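# rukmont-marbles

Track plans, part files and timing sheets for marble runs you can build on a kitchen table! 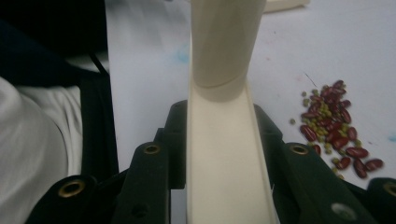 I started keeping these notes in September, when my run had four pieces and fell over every time a door closed. It's a lot bigger now, and I've learned so much from other people's plans that it seemed only fair to put mine somewhere too. Take whatever you like, change it, and send it back if it gets better (it probably will).

## What's in the folders

- `plans/` has the full layouts, one per file. Start with **Kofler**, which is short and very forgiving. **Zultum** is the tall one with the double drop, and it's my favorite thing I've ever made.
- `parts/` has the straights, curves, funnels, collars and feet. Every part is saved flat side down, ready to slice.
- `timings/` has one CSV per layout, with 100 runs in each.
- `bemine/` is a small script that reads the CSVs and draws the lap charts. The name came from a candy heart and it stuck.

## Columns in the timing files

| column | meaning |
|---|---|
| `run` | run number, starting at 1 |
| `marble` | `glass` or `steel` |
| `slope` | slope of the first straight, in degrees |
| `seconds` | release to finish cup |
| `finished` | `y` or `n` |
| `note` | whatever I felt like typing |

If a marble jumped the track, `seconds` is blank and `finished` is `n`. Please don't fill those in with zeros, the charts go very strange.

## Building Kofler

You'll need a flat table and 20 mm marbles. Bigger ones rub in the curves.

1. Print the feet first and check that they sit level.
2. Fit the funnel, then work downhill one piece at a time.
3. Roll a marble after every piece. Yes, every piece!
4. Tape the last straight to the table before you add the finish cup.

A slope of 4 degrees on the long straights is my sweet spot. Steeper is more exciting for a minute, and then you're on the floor looking under the fridge.

## Printing notes

I use a 0.2 mm layer height for everything. Sand the joints lightly if a collar feels tight. Glass marbles are louder than you'd think on long drops, so a scrap of felt in the cup is lovely if anybody is asleep.

## Known problems

- Zultum's second funnel sometimes sends steel marbles around forever. It's beautiful to watch and terrible for the data.
- The left curve in `parts/` is a hair wider than the right one. I keep meaning to fix it.
- Version 2 collars don't fit version 1 straights.

## Changes

**Monday, December 19, 2022**: added the Zultum timings, renamed `bends` to `curves`, fixed the chart labels.

## License

CC BY 4.0 for the plans, parts and timings. MIT for the script.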